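Bronbridge Bus Shelter Turns Two, Still Has No Bus

19/09/2018
By Kirsten Lapointe

The bus shelter at the corner of Herath Street and the old mill road in Bronbridge had a birthday this week, and 42 people came, which is 42 more than have ever caught a bus there.

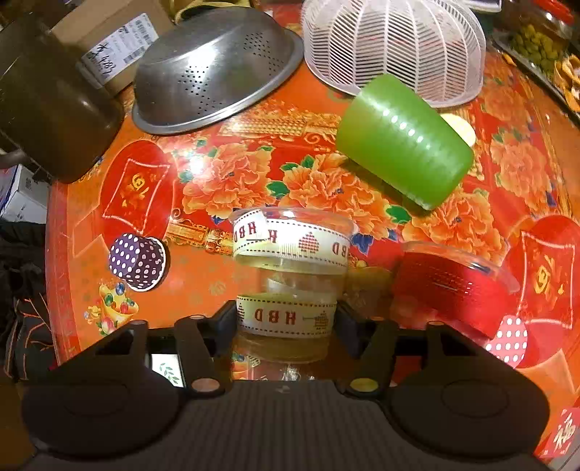

The shelter was built two years ago, when the number 4 from Gralgate was going to be extended past the feed store and up the hill. It has a bench, a roof, a trash can and a glass case for the timetable. The timetable case is locked. The town clerk's office says it has the key, though it would rather not be asked to find it by any particular date.

The route extension was put off the first summer while the transit district studied the turn at the top of the hill. The study found that a bus could make the turn if the mailbox on the corner were moved four feet. The mailbox belongs to the post office, which asked for a letter. The letter went to the Clultmont branch, where it was read and forwarded to Gralgate, where it may still be.

In the meantime the shelter has made itself useful. The high school cross-country team stretches on the bench. A man who gave his name only as Walt eats his lunch there because, he said, the wind doesn't get in on that side. In July it was the pickup point for extra zucchini, and for most of the month you could not have sat down in it if you wanted to.

The party was the idea of three neighbors on Herath Street who had been talking about writing to the transit district again and decided that cake would be less work. There was a short speech and a card, signed by everyone present and addressed to the number 4. Several people wrote that they hoped to see it soon. One wrote "no rush."

A spokeswoman for the transit district, reached by phone, said she was glad the shelter was being enjoyed. She said the extension remained in the plan, on page 54, and that the district hoped to have a bus on the hill within up to four years, depending on the mailbox.

Asked whether the mailbox could be moved sooner, she said that would be a question for the post office. The clerk at the Clultmont branch said it would be a question for Gralgate. The Gralgate office closes at noon for lunch and the phone rang until it stopped.

Not everyone on the street is in a hurry. Residents at the top of the hill have pointed out that a bus would need somewhere to wait at the end of the line, and that the only flat spot is in front of their driveways. They came to the party anyway and were civil about it. One of them brought folding chairs.

The town council will take up the shelter at its next meeting, but only the roof, which leaks over the left end of the bench. A patch is expected to be approved without much discussion. The council also has a request to add a second bench, submitted by the cross-country team.

Anyone who left a blue casserole dish at the shelter can pick it up at the feed store during business hours.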